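Gelter plate task: FAQ

Last updated 2026-03-30. Maintained by Golnar Bahrami and Simin Mohammadi. Short answers, we're busy. Longer ones in the writeup when it's done (April, hopefully).

What is Gelter?

A method for training one two-armed policy from demonstrations that were collected in different styles by different people. Mostly a relabeling trick. We split each demo where the contact changes, tag the pieces, and train on the pieces plus the tags. No new network. The policy underneath is the same one we used for Trarard, same size, same image resolution.

What's the task?

Put things on a plate. Objects start out on the cloth, plate in the middle, robot picks with whichever hand is closer. Sounds easy. The part we care about is which hand goes first and what the other one does in the meantime, because that's where mixed demos disagree with each other the most.
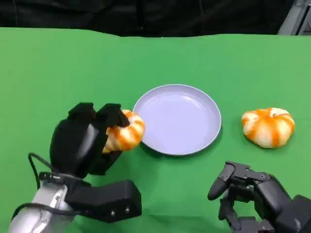 Left hand holding a striped pumpkin at the rim of the plate, second pumpkin still on the cloth.

How much data?

3,748 demo pieces after splitting. Before splitting it's 665 full demos. We threw out the ones where the operator restarted halfway, and the ones where the wrist camera dropped out. Didn't throw out slow ones or ugly grasps, those stay in on purpose.

Does it work?

Better than training on the same demos unsplit. 100 trials each, same start positions, same objects: 81 out of 100 with Gelter and 58 out of 100 without. A trial counts only if every object ends up on the plate and stays there when the hands back off. Leaning on the rim doesn't count. We argued over that one for a while and Simin won.

We have not run it on enough robots to say anything general. One robot, one table.

Why pumpkins?

Ribs. A squat ribbed thing gives you lots of grasps that look fine and then slide when the hand lifts. If the fingers land across two lobes it behaves differently than if one finger drops in the groove. Good for telling apart a policy that learned the approach from one that learned the average of five approaches. Also they fit in the hand.

What does a "piece" look like?

One piece ends where contact changes. So: reach, close, carry, release, back off. The reach piece stops around the time the fingertips meet the object, and that boundary is the hardest one to get right. Too early and the policy closes on air. Too late and you get the pumpkin pushed across the cloth before the grasp starts. We find the boundary from finger current first and then check it agianst the video. Where the two disagree by more than a few frames a person looks at it.

The idle hand gets tags too. "Waiting" is a real tag. Without it the second hand tends to drift in over the plate and get in the way.

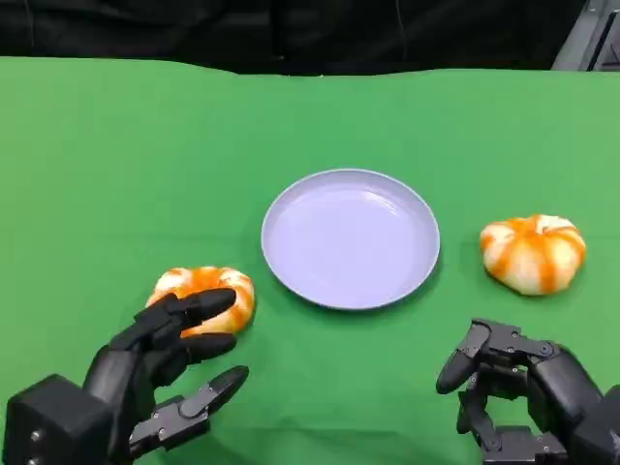
Which cameras does the policy see?

Head view and both wrists. Head view is for deciding who goes first. Wrist views matter for the last bit of the reach and for release. We tried dropping the head camera: bad. Tried dropping the wrists: the reaches were ok, releases got a lot worse, objects let go too high or half over the rim.

Do you crop the wrist images?

No. Got asked this a lot. The wrist view has plenty of stuff in it that isn't the task, such as the edge of the table, the black fabric, the wall and whatever is on the shelves back there. First version masked all of it out.
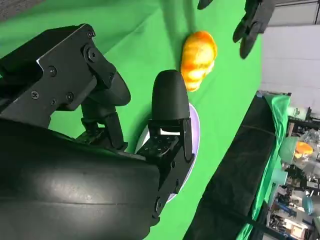 Masking helped a little on the training objects and hurt on new ones, so we stopped. Our guess is that the table edge is useful for knowing how the wrist is tilted, and the mask removed it. Just a guess, haven't tested it separately. The color jitter stayed in.

Does it only do pumpkins then?

No, other toy food as well. Longer shapes are harder for it. The hand comes in at the wrong angle and has to re-grasp, and there's not much re-grasping in the demos. On the list.

How does this compare to Turketti?

Turketti picks the good demos and drops the rest. We keep everything and cut it up. If your demos are mostly clean you probaby don't need us. If you have a pile from lots of operators and can't get more, try this. You can also do both, we just havent.

Can I get the splitting code?

Yes, write to Golnar. It's in the Shojaei repo for now, ask for access. Needs finger current logged at the same rate as joint position. If you only logged video, the splitter runs but the boundaries are noticeably worse and you'll be fixing a lot by hand.

And the demos?

April. Still checking tags on the last batch.

My boundaries all land one piece late, what's wrong?

Clock offset between the hand log and the cameras, most likely. Run the sync check before the splitter, then delete the cached boundaries or it will reuse the old ones without telling you. Yes we should fix that.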